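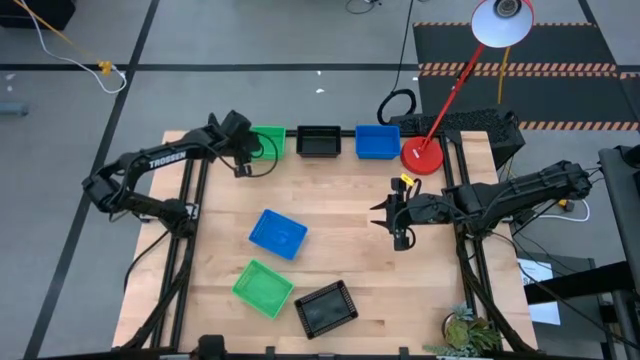 Siturberg Adds Mesh Baskets to Its Zuneo Tabletop Storage Range

Blue, green and black baskets go on sale in February in 24 stores and online

Siturberg, the home storage retailer, will add mesh baskets in three colors to its Zuneo range in February. The baskets come in blue, green and black and are meant for desks, craft tables, kitchen counters and shelves. They join the solid-sided trays and bins that Siturberg already sells under the Zuneo name.

The new baskets will be stocked in all 24 Siturberg stores and on the company's website. Each basket is sold singly, so customers can buy one color or mix them.

Sorting by color

Zuneo was first sold as a set of plain trays for office supplies. Over time, customers began using the trays for other things, including sewing notions, seed packets, phone chargers and school papers. Many wrote to ask for more colors so that each person or each kind of item in the house could have its own container.

"People told us they wanted to look at a table and know which basket was theirs," said Kulap Boonyarit, product manager for home storage at Siturberg. "One family keeps homework in blue and bills in black. Green is for everything that has to go back to somebody else. We heard a lot of stories like that, and they made the color choice easy."

The mesh sides let customers see what is inside without tipping the basket out. Siturberg suggests the mesh baskets for items that are used every day, and the solid bins for small loose pieces such as paper clips, beads and screws.

Setting up a shared table

Siturberg has also put together a short guide to arranging baskets on a table that is used for more than one job. It will be printed on a card and handed out free in stores. The main points are:

Line up the containers you use least along the back edge. Trays and bins can stay there while you work.

Keep the mesh baskets in front, where they can be pulled close or turned to face you.

Put a desk lamp in a back corner and point the shade down over the work area.

If you keep a small plant on the table, give it a corner of its own so it does not get knocked by a basket.

Leave gaps between baskets. A table that is packed edge to edge is hard to work at and hard to wipe down.

Empty one basket a week. Friday afternoon works well for people who use the table for work or school.

"The last one is my own rule," Boonyarit said. "Baskets fill up. If you go through one at a time it takes a few minutes, and you find the scissors you were looking for."

Store demonstrations

Thirteen stores will hold table-sorting demonstrations during the first two weeks of sale. Staff will start with a mixed pile of household items and sort it into Zuneo baskets and bins, and visitors can join in. Sessions begin at 11 a.m. and last 55 minutes. There is no charge and no need to book, but seating is limited. A list of the stores taking part is on the Siturberg website.

Retail partners

Osmont, which sells office and classroom furniture, will offer the mesh baskets alongside its worktables starting the same month. Schools and offices that order through Osmont can buy the baskets by the case in a single color or in mixed colors. Bianchini will handle deliveries to both Siturberg stores and Osmont customers.

The addition brings the number of items in the Siturberg home storage catalog to 194. The existing Zuneo trays and bins will stay on sale, and their prices will not change.

About Siturberg

Siturberg sells storage, shelving and small furniture for homes and workplaces. Its own lines include Zuneo, for tabletops and counters. Press samples and price lists are available on request from the Siturberg press office.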